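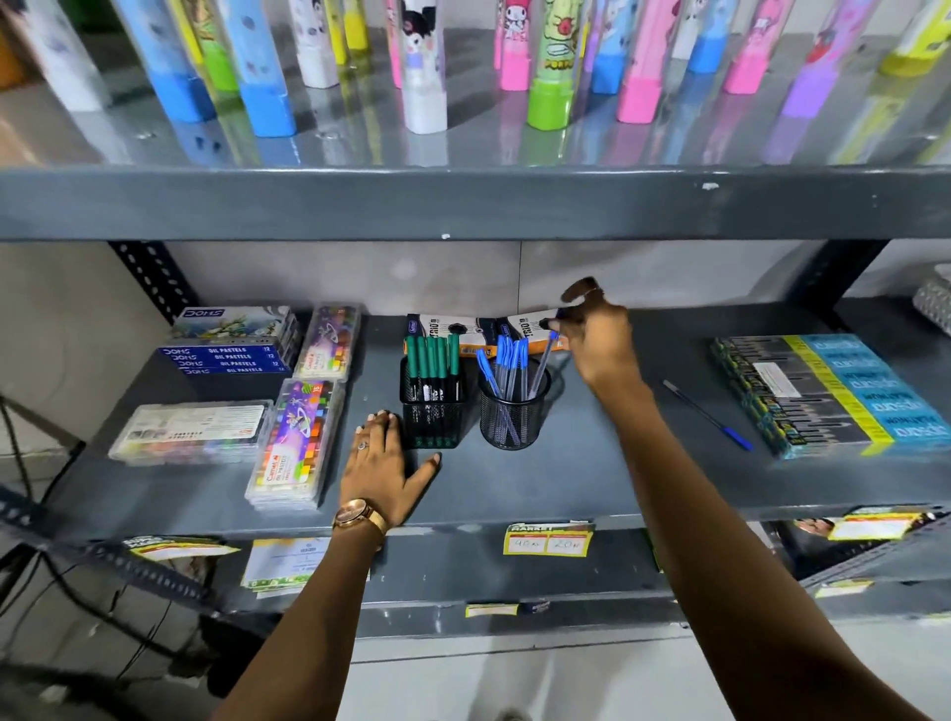 Hands on the middle shelf of a stationery unit, between the pen holders and the boxes.

Statel switched on automatic reordering in its stationery aisles on Tuesday, May 31, 2022, and the people who used to do the Monday count are still working out what to do with the time.

The old way was a clipboard. Two people, one reading out and one writing, shelf by shelf through pens, pastels, pencils, tubes, erasers. The order went in by noon and whatever got missed stayed missed until the following week.

Now the order writes itself. Every sale at the register comes off a running total, and when an item drops below its minimum the system, called Hirnarier, adds it to the next truck. In the back room a sorting arm picks the small goods out of the bins and drops them into totes, one tote per shelf unit. Staff take it from there by hand – unpacking, facing, pricing, tidying.

"I don't miss the clipboard," said Edeltraud Hollmann, who has run the aisle since the store opened. "I miss knowing what's on the shelf without looking it up. You count something every week, you know it."

The system covers 298 items to start with. Toys and gift wrap come in October if the first months go well.

Nobody has been let go, according to store manager Reinhold Rathjen. Hours are another matter. The early Monday shift is gone from the schedule and its 13 hours a week have been moved to afternoons, when the aisle is busiest. Two of the people affected had asked for mornings because of school pickup. Rathjen said he is "still moving things around" for them and expects to have a answer before the next schedule goes up.

Wages stay the same. Staff who train on the sorting arm get a small bonus per shift, though so far only two have signed up.

Jussara Damasceno is one of them. Her first week on the arm was mostly clearing jams. Blister packs slide off the suction cup, thin boxes come up in pairs, loose pens are hopeless and go in by hand. Damasceno keeps a list taped to the side of the cabinet and sends it to the supplier, Harms, on Fridays.

"It's quick when it's pencil boxes," she said. "Boxes it loves. Anything in a crinkly bag, forget it, I just do it myself."

The shelf itself is still all hands. Customers pull out a pen to try it and leave it lying on the metal, or put a box of pastels back on the wrong stack, and the system has no idea. As far as Hirnarier knows the box is in stock. Hollmann found that out in the trial, when a row of markers showed as full on the screen and half of them were sitting over in the craft aisle.

So there is a new job, a walk through the unit twice a day to fix what the numbers can't see. Straighten the holders, return strays, check the price tags, enter corrections on a handheld. Each walk was planned at 20 minutes. Hollmann says hers run closer to double that on Saturdays, and she wants the plan changed.

Another complaint is the totes. A full one was too heavy for some of the staff to lift onto the cart, and after the trial the fill limit was cut to 70 percent. More totes then, but lighter. Damasceno said that helped her back rigth away.

Staff will also get a say in the minimums. Until now those came from head office, and the aisle ended up with far more oil pastels than it could sell outside of the school season. From this week Hollmann can change the number for any item in her units without asking.

A review is planned for October. Rathjen said the afternoon hours will be on the agenda, and so will the handhelds – there are two of them, and one doesn't hold a charge.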